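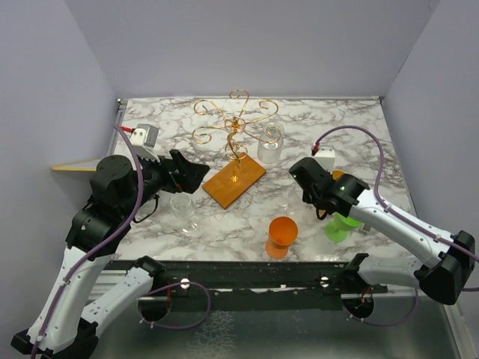
27 de diciembre de 2021

Apuntes rápidos, que me voy en un rato y si no lo escribo hoy no lo escribo nunca. Llevo desde mayo prometiendo la comparativa de pinzas y cámaras de muñeca y siempre sale otra cosa. Va sin ordenar mucho.

Lo que había que decidir: con qué dedos nos quedamos para el proyecto Breto (vajilla, vasos, cacharros de casa, todo lo que rueda o se transparenta). Los candidatos eran dos. Los Vutetti, que son los que veníamos usando, y los Drinoven, que los trajo Yesenia Taipe con mucha fe. Y de paso la cámara, claro, porque cambias los dedos y la cámara ya no ve lo mismo. Eso lo aprendí tarde.

Empiezo por los Vutetti. Dedo ancho, duro, poca holgura. Cierran bien, cierran siempre igual. Para cosas con pie o con tallo son una maravilla, no hay que pensar. Para el borde de un vaso ya es otro cantar: entras con el dedo gordo y o tocas el vidrio o te quedas fuera. Con las copas de plástico da lo mismo, ceden un poco y perdonan. El vidrio no perdona nada.

Los Drinoven son más finos y con la punta blanda. En el borde del vaso, muy bien. Mejor de lo que yo esperaba, lo reconozco (Yesenia, ya lo tienes por escrito). El problema es el par. Coges algo largo o con el peso lejos y el dedo se tuerce, no mucho, pero lo bastante para que la pieza gire dentro de la pinza y el brazo crea que todo va estupendo. Probamos a apretar más. Peor. La punta se aplasta y entonces gira hacia el otro lado.

Cambiar de unos a otros: cuatro tornillos por pinza y recalibrar. Los tornillos son lo de menos. Recalibrar es lo que mata la tarde.

Los objetos. Me preguntaron por correo por qué no usamos piezas normalizadas y cubitos. Pues porque los cubitos los coge cualquiera. El vidrio transparente delante de un fondo claro es lo peor que le puedes poner a un detector, y los alambres finos son casi igual de malos: el soporte dorado con las volutas lo ve el modelo a trozos, según de dónde le dé la luz, y cuando una voluta pasa por delante del tarro de vidrio ya ni te cuento. Además está torcido en la mesa a propósito. Si lo pones recto, el planificador se acostumbra a lo recto y luego lo llevas a una cocina de verdad y se pierde.

La copa verde tumbada, otra que da guerra. De pie es fácil. De lado hay que decidir si entras por la boca o por el pie, y los dos controladores deciden distinto.

Que esa es otra, los controladores. Probamos dos. El nuestro de siempre y el Arango, que es el que nos recomendó Lowri Wogan cuando pasó por aquí. Diferencias que noté yo, sin medir nada serio todavia:

El Arango suaviza mucho más la llegada. Se nota sobre todo en los últimos centímetros, el brazo baja como con miedo. Me gusta para el vidrio. Me desespera para todo lo demás.

El nuestro llega antes y frena de golpe. Con los Vutetti no pasa nada. Con los Drinoven la punta vibra al parar, y si la punta vibra la cámara ve doble el borde del vaso y ya tenemos lío.

Coordinar los dos brazos: gana el Arango de calle. El nuestro los trata como dos brazos que por casualidad están en la misma mesa. Si uno se mete en el sitio del otro, parada y vuelta a empezar. El Arango negocia. Despacio, pero negocia.

Configuración: horrible en los dos. En el Arango hay 3 ficheros que tienen que decir lo mismo y ninguno te avisa si no lo dicen. Perdí una mañana entera por un signo menos en el desfase de la muñeca derecha. Una mañana. Un signo menos.

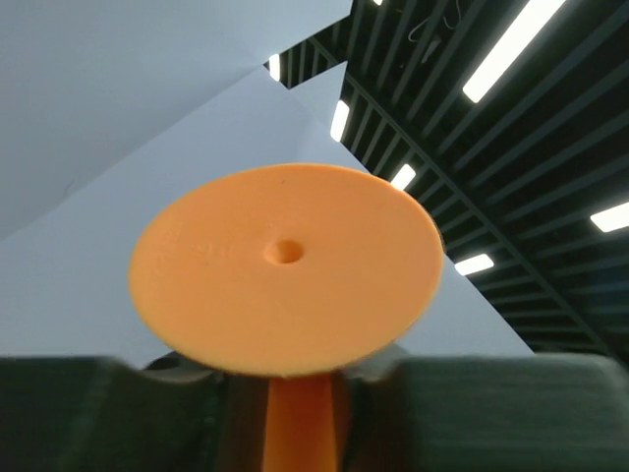
La cámara de muñeca es donde más dudas tengo todavía. La teníamos puesta muy cerca de los dedos para verles la punta siempre, y eso para el momento del agarre va de lujo: sabes si has pillado la pieza o no la has pillado. Lo que no sabes es nada más. Con la pieza naranja entre los dedos, el disco tapa todo el centro y solo te quedan las esquinas, y por arriba a la derecha lo que hay son los fluorescentes del techo, que a la exposición automática le sientan fatal. En cuanto la muñeca mira hacia arriba, el modelo se pone a mirar tubos. Eso sí, el agujerito del disco se distingue bien y como referencia para saber si la pieza ha girado me vale: si se mueve respecto a los dedos, es que está resbalando. Mejor que cualquiera de las marcas que habíamos pensado pegar.

Opciones con la cámara, entonces. Una, subirla y echarla atrás. Ves más mesa, pero los dedos se quedan pequeños y con los Drinoven, que ya son finos, casi los pierdes. Dos, dejarla donde está y fijar la exposición a mano. Feo, porque cada vez que alguien toca las luces hay que repasarla, pero funciona. De momento hacemos la segunda. Exposición fija, balance de blancos fijo, y un papelito en la puerta que dice que no se toquen las luces.

Lo de recortar la imagen por arriba también lo intenté. Quitas los fluorescentes pero quitas también la parte de arriba de la pieza, y entonces para qué quieres la cámara.

Cables. Siempre hay que hablar de cables. Con bridas pequeñas y dejando un buen lazo en la muñeca aguantan. Si el lazo es corto, tira del conector cuando el codo se estira del todo y la imagen se va a negro medio segundo. Medio segundo es mucho cuando estás bajando hacia un vaso. Si es largo se engancha con lo que haya en la mesa, y si lo que hay es un árbol de alambre lleno de rizos pues imagínate. Yo prefiero largo y sujeto en dos puntos. Yesenia prefiere corto. No nos hemos puesto de acuerdo y cada brazo lo lleva quien lo montó.

Ah, la superficie. El mármol de mentira lo pusimos pensando que las vetas grises ayudarían a la estimación de profundidad, algo de textura, no un blanco liso. Ayuda un poco. También engaña: una veta que pasa por detrás de un vaso se deforma y el detector a veces se cree que la veta es el borde. Con fondo liso no ve el vaso, con vetas ve vasos de más. Me quedo con las vetas, los falsos positivos por lo menos se pueden filtrar.

Con quién nos quedamos, que es lo que me vais a preguntar. Mi propuesta, que todavía no está hablada con todo el mundo:

Vutetti en los dos brazos para la temporada que viene. Aburrido, ya. Pero prefiero un dedo que falla siempre en lo mismo que uno que falla cada día en una cosa.

Los Drinoven guardados para la serie de solo vidrio, con los tornillos en su bolsita y la bolsita ETIQUETADA, por favor.

Controlador Arango, con la velocidad de llegada subida todo lo que deje. Lowri dice que se puede tocar por objeto, lento para vidrio y normal para plástico. No lo he encontrado en el manual. Le he escrito.

Un dedo en cada brazo, uno de cada marca, me lo han sugerido 2 personas ya. Lo pensé. El derecho fino para bordes y el izquierdo ancho para sujetar. En papel queda precioso y luego tienes dos calibraciones distintas, dos modelos de contacto, y el día que cambias un brazo por otro no te acuerdas de cuál era cuál. A lo mejor en mayo, con más calma.

Pendiente antes de tocar nada más: repetir las entradas por el borde con el vidrio cambiado de sitio, que lo tuvimos demasiado rato en la misma zona y no me fio. Probar la punta blanda recortada (tengo unas tijeras y pocas ganas de pedir permiso). Mirar si el salto de imagen de la muñeca izquierda es cable o es puerto, porque he cambiado el cable y sigue. Y pasar los registros a limpio, que ahora mismo están en una carpeta que se llama prueba_buena_ahora_si y dentro hay otra que se llama igual.

Si alguien ha montado los Drinoven con algo rígido por dentro, una lámina o lo que sea, que me escriba. Me interesa sobre todo el grosor y cómo lo pegasteis. Los comentarios están abiertos, tardo en aprobarlos pero los leo.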